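Search articles, authors, keywords
Search

4. Results of the home-use period

4.1 Application amount

The 150 participants were given the leave-in hair oil in a bottle with a misting pump and asked to use it as they would use a product they had bought. The leaflet in the box gave the dose as two pumps for hair above the shoulder and left the rest to the user. Most participants used more than this in the first week. The diaries show the amount falling after that, and by the third week the typical user had settled on a dose she kept until the end of the study. Participants with fine hair settled at a lower dose than those with coarse hair, and they got there sooner. Several wrote that their hair looked flat or needed an extra wash before they cut back.

Bottle weights agreed with the diaries for most of the group. Where they did not agree, the bottle had nearly always lost more weight than the pump counts would explain. We put this down to test sprays, sharing within the household and leakage in bags. Participants who reported sharing the bottle were kept in the diary analysis but left out of the dose calculation.

4.2 Timing and use with heat

The product was meant for damp hair. In practice it was used on damp hair in the morning and on dry hair in the evening, and many participants did both on the same day. The diaries contained 307 free-text entries on timing, which were coded by two readers working apart. Disagreements were settled by a third reader, Kristýna Machala, who had not seen the codes given by the other two.

Use before blow-drying was the most common pattern. Use after blow-drying came next, mostly in entries that mentioned frizz or static. Straightening irons and curling wands were mentioned less often, and the participants who owned them tended to apply the oil last, once the hair had cooled. The leaflet did not say anything about heated tools, and this was the question participants raised most often in the exit interview. Some had looked for advice on the Nevero product page and found only the ingredient list.

Scent also affected timing. The version with fragrance was often saved for days when the participant was going out, and the unscented version was used on more days overall. We had expected the opposite. Participants who liked the scent described it in detail and said they would buy it again, but they did not use it more often. Those who disliked it usually said so in the first few entries and then stopped mentioning it.

4.3 Reported condition of the hair

Ratings of softness and shine rose in both groups between the first and last week. Ratings of breakage changed very little. This fits the length of the study, which was too short for new growth to matter, and we would not read the softness scores as a sign of repair. Comments such as "my hair is healing" appeared in the diaries, mainly from participants who had colored or bleached their hair within the past year. The hair samples sent to the Zeditz laboratory did not show a difference in tensile strength between the groups.

Scalp complaints were few. Itching was reported by 2 participants, both of whom used the oil at the roots, against the directions. Both stopped using it at the roots, and both completed the study.

4.4 Where the product was kept and applied 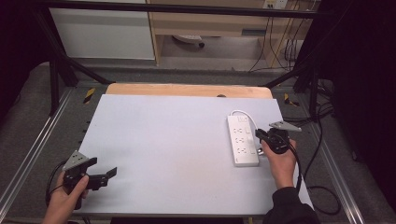

Hair oil is usually applied wherever the mirror and the dryer are, and the exit interview therefore asked participants to describe that spot. The bathroom sink came first, followed by a bedroom dresser or desk. Bedroom users were more likely to work near several plugged-in items at once, such as a dryer, an iron and a phone charger. In 25 interviews the participant said that the bottle stood next to a power strip while in use. A strip lying flat, like the white one in Figure 2, has its rows of sockets facing up, and mist that misses the hair can settle on them. We did not measure how much product lands on nearby surfaces. Participants did mention an oily film on dressers, mirrors and floors, and a few had moved the bottle to the bathroom for that reason.

Storage affected the product as well. Bottles kept on a windowsill or above a radiator were returned with a darker color than those kept in a cabinet, and the pump on some of these had begun to stick. The smell of the oil in the darkened bottles was described by our panel as slightly stale. None of the participants had noticed this at home, or at least none had written it down.

4.5 Comparison with the earlier trial

The trial of the Willano serum used a dropper bottle and a group recruited through salons. Tóth bottles, with the same pump as ours, were added only in its last phase. Dose in that trial varied much more from day to day, and spills were reported more often. The misting pump seems to make the dose steadier for the same user, though it does not bring different users closer together. It also spreads the product over a wider area, so the dose that leaves the bottle is higher than the dose that reaches the hair. Future trials should weigh a towel placed around the shoulders before and after application, which would give a simple figure for the loss.

A follow-up with the same participants is planned for March, using a leaflet that gives separate directions for damp hair, dry hair and heated tools.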